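Refinishing a dining table, oil or poly?

tablesaw_ted
Joined the forum last week, been reading for a while. We picked up a used dining table from a family on Vitale Street and the top needs work. Old finish is worn through where people sat. I have a random orbit sander and a free week in April. My wife wants something that feels like wood. I want something I don't have to think about for ten years. Oil or polyurethane?

mpelletier
Oil. I've had hardwax oil on mine through two kids and a lot of spaghetti. When it gets dull I rub on another thin coat and it's good again by the next evening. You can fix one spot without touching the rest. Try that with poly.
Maëlle Pelletier

Norbert_K
I'll disagree with that. Oil is fine if you like maintenance. The original poster said he doesn't. Three coats of wipe-on poly, sand lightly between coats, wait two weeks before you put anything heavy on it. Mine has had hot dishes, nail polish remover and a leaking flower pot on it. The flower pot left a ring, the rest did nothing.

tablesaw_ted
What grit do you stop at? The guy at Hodico told me 220, the can says 150.

Norbert_K
Go with the can. If you sand too fine the oil or stain doesn't soak in the same. For poly you can go to 180 or 220 and it won't matter much.

gluepot
Before anybody sands anything, is it solid or veneer? Look at the end of the top from underneath. If the grain on the face carries on over the end, it's solid. If you see a thin line and something different below it, go easy. I went through the veneer on a sideboard in 13 seconds with an 80 grit disc. There is no fixing that.

tablesaw_ted
Looked underneath. There's a thin line on the short end. So veneer, I guess. Does that rule out sanding completely?

gluepot
No, but put the 80 away. Use a chemical stripper and a plastic scraper for the old finish, then hand sand with 180 on a block, with the grain. Stop as soon as it's even. Don't chase every scratch.

mpelletier
Agree with gluepot on the stripper. I'd still oil it. Boltero makes one that goes on with a rag, and a small can does a table that size with some left over.

Norbert_K
Small can of that costs more than a quart of poly. I'm only mentioning it.

mpelletier
It does cost more. You also don't have to strip the whole top when it gets scratched.

Sandra in Sivine
Can I add something about sheen, since that's where I went wrong. I used gloss poly and the table looked like a bowling lane. Every lamp in the room showed up in it. Went over it with satin the next spring and it was much better. Satin still picks up some light if you look across it toward a window, but you can live with that. Test it on the bottom of a leaf first, and look at it in the room where the table will be – the garage tells you nothing.
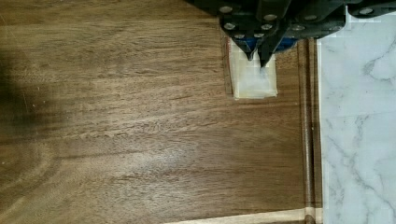

Also stir the satin, don't shake it. The flatting stuff sinks to the bottom, and if you don't stir it up you get gloss from the top of the can and mud from the last third.

Norbert_K
Good point on stirring. I've seen people return a can over that.

tablesaw_ted
OK, I'm leaning toward satin poly. Stripper and hand sanding first. Is one can of stripper enough for a top that seats six?

gluepot
Buy two. You'll want a second pass in the corners, and you can take the other one back if you don't open it. Open the garage door and wear real gloves, the thin ones melt.

mpelletier
You'll be back for the oil when the first scratch shows up. Good luck with it either way, and post how the stripping goes.

tablesaw_ted
Will do. Stripper is on order.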